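**The 415 to Murbridge**

The bus to Murbridge leaves at 4:15 and I have missed it more times than I've caught it, so when I tell you I was early that day you should understand something was already wrong with me. I had a suitcase, a cheese sandwich and the key to my grandmother's apartment, which I'd promised to give back in October and hadn't.

I sat down next to a woman with a birdcage on her knees. No bird in it, just a cabbage. I have manners, so I looked at the cabbage and said it was a nice one.

"It's from Sekach," she said, like that settled it.

Well, I'd never been to Sekach! I'd only heard my grandmother talk about it, usually when she was mad at the radio. Everything was better in Sekach. The plums, the doctors, the stairs (I swear, the stairs). I told the woman this and she nodded the whole way through, and then she asked which building, and I said the yellow one past the Enix shoe store, and she put her hand flat on top of the cage. 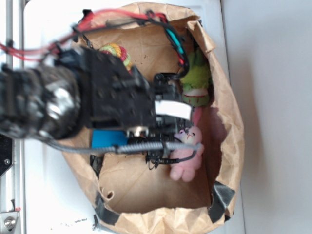 "Second floor," she said. "Piano."

And yes, there was a piano. There was a piano nobody in my family could play, and it took up so much of the front room that we ate Sunday lunch with our elbows tucked in like chickens. I used to hide under it with whatever I'd been given that week and a pocket full of crackers. I still think of it as the best room I ever had.

The bus came. We got on together, and she paid for the cage as if it were a child, half fare, and the driver let her. It's almost 30 miles to Murbridge and she talked for 27 of them. She had lived downstairs. She had listened to me thumping around under that piano for 2 whole summers and thought we kept a dog. She'd even bought it a bone once, and left it on the mat, and my grandmother had made soup with it and never said a word!

I laughed so hard the man across the aisle moved seats.
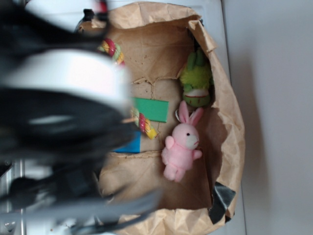
*The pink bunny, at the bottom of the bag.*

When we pulled in she handed me the cabbage through the little cage door, which took some doing, and told me to keep the key. "They changed that lock years ago," she said. "She just liked knowing you had it."

I wanted to ask her name. But she was off down the steps with the empty cage swinging, past the ticket window and the Tăng bakery, quick as anything, and I had a suitcase in one hand and a cabbage in the other and the driver was telling me to please pick a direction.

I went left. My grandmother had the door open before I knocked, and she took one look at what I was carrying and went to find the big pot.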